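Como se cuida de uma mesa com dois braços robôs

Secção miúdos curiosos. Texto publicado em 27 de setembro de 2021

Um robô também precisa de arrumação. E de limpeza. E de alguém que aperte os parafusos antes de começar o trabalho, todos os dias, mesmo quando apetece carregar logo no botão verde.

Hoje vamos ver como se prepara uma célula. Célula, neste caso, não é a da aula de ciências. É o nome que se dá ao canto onde o robô trabalha: a mesa, os braços, a câmara, os cabos, tudo junto. A nossa chama-se Vimstead. Tem dois braços e uma mesa só para ela.

Primeiro, antes de tudo, monta-se no computador. Uma mesa a fingir, dentro de um programa (o nosso é o Soron), com paredes e chão e até uma prateleira. Porquê? Porque no computador um braço pode bater na mesa 524 vezes e ninguém tem de comprar um braço novo. É uma espécie de jogo, só que as medidas têm de estar certas. Se a mesa do programa for mais baixa do que a mesa a sério, o robô aprende mal.
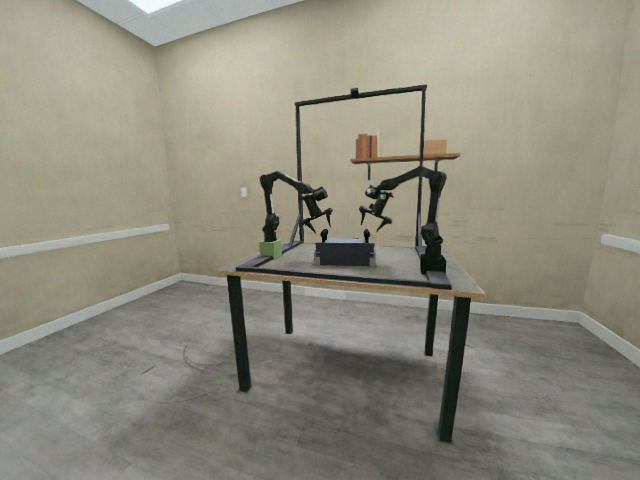 A mesa no simulador: os dois braços frente a frente, com as garras abertas por cima da caixa.

Cada braço tem várias articulações, como o teu ombro, o cotovelo e o pulso. Na ponta vem a garra. Dois dedos, mais nada. Parece pouco, mas experimenta pegar num lápis só com o polegar e o indicador. Dá, não dá?

O pórtico preto atrás dos braços, aquele que parece uma baliza, serve para segurar coisas lá em cima. Tem de estar bem firme. Se o pórtico abana, o que está preso nele abana tambem, e depois o robô pensa que a caixa mudou de sítio.

PASSO 1: OS PARAFUSOS

Robô desligado. Sempre. Botão de emergência carregado, luz apagada, e só depois se mete a mão.

A seguir apertam-se as bases dos braços. Uma base solta é o pior que há. O braço faz força para um lado, a base foge um bocadinho para o outro, e lá na ponta esse bocadinho já é um dedo inteiro de erro. Usa-se uma chave que faz clique quando a força chega. Ouviu-se o clique, pára.

PASSO 2: O ZERO

Os braços precisam de saber onde começa tudo. Chama-se a isso calibrar. Põe-se o braço numa posição combinada e diz-se ao computador: isto é o zero. Como quando jogas às escondidas e combinas qual é o coito.

Com dois braços há um trabalho extra. Cada um tem o seu zero, e os dois têm de concordar sobre o sítio das coisas. Se o da esquerda acha que o meio da mesa é ali e o da direita acha que é acolá, chocam. Ou então ficam os dois a agarrar o ar, que também acontece muito.

PASSO 3: A CÂMARA

Lente limpa com um pano macio. Nada de mangas da camisola! Uma dedada na lente e fica tudo enevoado.

Depois confere-se a direcção. A câmara diz ao computador o que está onde, mas uma câmara torta conta uma história torta. No programa é fácil, escreve-se um número e ela vira. Na mesa a sério desaperta-se, roda-se um nadinha, aperta-se outra vez, vê-se no ecrã, desaperta-se outra vez... demora.

PASSO 4: A GARRA CHEGA PERTO

Agora sim, a parte gira. O robô abre os dedos e aproxima-se devagar de um objecto. Tem de ficar com um dedo de cada lado e o objecto no meio. Se um dos dedos vier mais à frente, empurra em vez de agarrar, e as coisas altas e estreitas tombam logo.

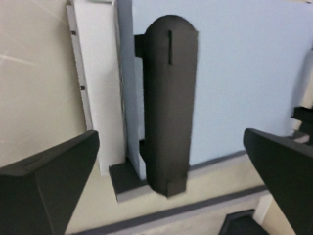
Por isso é que se treina com formas diferentes. Um cilindro é mais chato do que um cubo. Roda entre os dedos, escorrega, e não tem um lado certo por onde pegar. O cubo tem faces direitas e fica quieto.

No Vimstead fizeram-se 2.958 ensaios no computador antes de se experimentar na mesa. Desses, 1.914 correram bem. Os outros foram para uma lista, e a lista é lida com calma, uma linha de cada vez: dedo muito alto, dedo muito baixo, objecto tombado, braço parado a meio. Os erros dizem onde é preciso mexer.

PASSO 5: LIMPAR OS DEDOS

Pó, gordura, restos de fita-cola. Tudo isso faz a garra escorregar. Limpa-se com um pano húmido e espera-se que seque. Depois abre e fecha, abre e fecha, 8 vezes seguidas, e escuta-se. Um motor saudável faz sempre o mesmo som. Se arranha ou se engasga, chama-se quem sabe.

E QUANDO AVARIA?

Avaria, claro. As três coisas mais vulgares cá na oficina:

Cabo dobrado. O braço mexe-se tanto que o cabo se cansa. Troca-se.

Dedo gasto. A ponta fica lisa, já não agarra. Troca-se a ponta, o resto da garra fica.

Articulação presa. Essa é mais séria, abre-se o braço e vê-se a engrenagem lá dentro. Trabalho para um adulto com as ferramentas certas e a ficha da tomada fora da parede.

Depois de qualquer arranjo volta-se ao passo 2. Sim, outra vez o zero. Uma peça nova nunca fica exactamente no lugar da antiga e o computador tem de saber disso.

PALAVRAS DIFÍCEIS

Célula: o canto de trabalho do robô, com tudo o que lá está.
Garra: a mão do robô. Esta tem dois dedos.
Calibrar: acertar as medidas, ensinar o zero.
Simulador: programa onde se experimenta a fingir.
Pórtico: dois postes e uma trave por cima.

PARA FAZERES EM CASA

Precisas de duas réguas e de um rolo de papel higiénico vazio, de pé em cima da mesa. Uma régua em cada mão. Tenta levantar o rolo só com as réguas, sem o deitar abaixo. Agora fecha um olho e tenta outra vez. Mais díficil? Com um olho só custa mais perceber se as coisas estão longe ou perto.

Em novembro há mais, sobre os motores que estão dentro dos cotovelos.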